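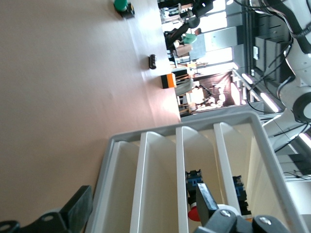

Sortierplatz mit unterteilter Ablage, dahinter ein weißer Roboterarm.

Besuch der Robotikvorführung mit einer Schulgruppe: Anmeldung und Ablauf

Maëlys Vidal
18. Juni 2024
Lesezeit: 2 Minuten

Sehr geehrte Damen und Herren,

unsere Schule beabsichtigt, im August mit einer Gruppe von 25 Schülerinnen und Schülern den Tag der offenen Tür bei Brirnumgate zu besuchen. Vorgesehen ist die Vorführung Nolline, bei der Kleinteile in Fächer einsortiert werden. Der Ausschreibung ist nicht zu entnehmen, ob eine Gruppe dieser Größe geschlossen teilnehmen kann und ob eine gesonderte Anmeldung erforderlich ist. Für verbindliche Auskünfte wäre ich dankbar.

Ebere Oyelaran
Gruppen werden grundsätzlich zugelassen, am Vorführplatz jedoch geteilt. Bei unserem Besuch im vergangenen Jahr fand die Vorführung in Raum 303 statt und dauerte je Teilgruppe einige 20 Minuten. Die Anmeldung erfolgt schriftlich durch die Schule unter Angabe der Klassenstufe und der Zahl der Begleitpersonen. Während der Arm in Betrieb ist, darf nicht über den Tisch gegriffen werden. Fragen zur Programmierung wurden im Anschluss ausführlich beantwortet, auch solche zum Greifer. Taschen und Jacken waren vorher an der Garderobe abzugeben.

MacAulay
Meines Wissens muss man sich nicht anmelden. Wir waren allerdings nur zu zweit dort.

Gremeo
Ergänzend zu den Ausführungen von Ebere Oyelaran: Für Minderjährige ist eine Einverständniserklärung der Erziehungsberechtigten mitzuführen, sofern während der Veranstaltung fotografiert wird. Das Formular ist beim Empfang erhältlich und kann auf Anfrage vorab zugesandt werden.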